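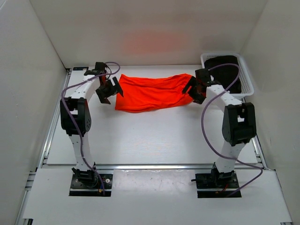

Prosby Household Textile Care Labels, release 4

Summary

Prosby is a table of care instructions transcribed from the sewn-in labels of household textiles: towels, bed linen, curtains, table linen and cushion covers. Each record holds the label text as printed, a normalized form of the washing, bleaching, drying, ironing and dry cleaning instructions, and the fiber composition where the label states one. The release contains 2723 records. Of these, 1069 carry symbols only, with no written instruction.

Maintainers: Grażyna Pawlak (schema, releases), Kheri Mbwambo (transcription), Ngân Mai (normalization scripts).

Files

labels.csv: one row per label, UTF-8, comma separated, header row present.
fibers.csv: one row per fiber per label, joined on label_id.
symbols.csv: lookup table for the symbol codes used in labels.csv.
CHANGES.txt: corrections by release.

Fields in labels.csv

label_id: string. Stable across releases. Retired values are never reused.
item_type: one of towel, bed_linen, curtain, table_linen, cushion_cover, other.
text_raw: label text as printed, including line breaks (stored as \n) and spelling errors.
lang: language codes of the written text, separated by a semicolon. Empty for symbol-only labels.
wash_max_c: integer, degrees Celsius. Empty if the label forbids washing or says nothing.
wash_action: normal, mild, very_mild, hand, none, unstated.
bleach: any, oxygen_only, none, unstated.
tumble: normal, low, none, unstated.
iron: high, medium, low, none, unstated.
dryclean: allowed, none, unstated.
legibility: 0 (fully readable) to 2 (parts missing).

The value "none" means the label forbids the treatment. The value "unstated" means the label does not mention it. Do not merge the two.

Collection

Labels were transcribed by hand at Sutodbridge from donated and secondhand items. Every label was typed by one person and checked against the item by another. Disagreements were settled by Barbara Bielecka, and her decision is the one stored. Manufacturer names, batch numbers and addresses were removed from text_raw and replaced with [REMOVED].

Normalization

Written instructions take priority over symbols when the two conflict. Such rows are listed in CHANGES.txt under "conflicts". Temperatures given in Fahrenheit were converted and rounded to the nearest whole degree. "Warm" and "cool" were not converted; wash_max_c is left empty in those rows.

Known issues

Curtains are underrepresented, as many had their labels cut out. Multi-part labels on quilt sets were split in release 2 and joined again in release 3, so label counts for bed_linen should not be compared between those releases. Fiber percentages do not always add up to 100. They are stored as printed.

License and contact

Creative Commons Attribution 4.0. Send corrections to Kacper Zawadzka with the label_id and the field name.

Last updated Friday, February 2, 2024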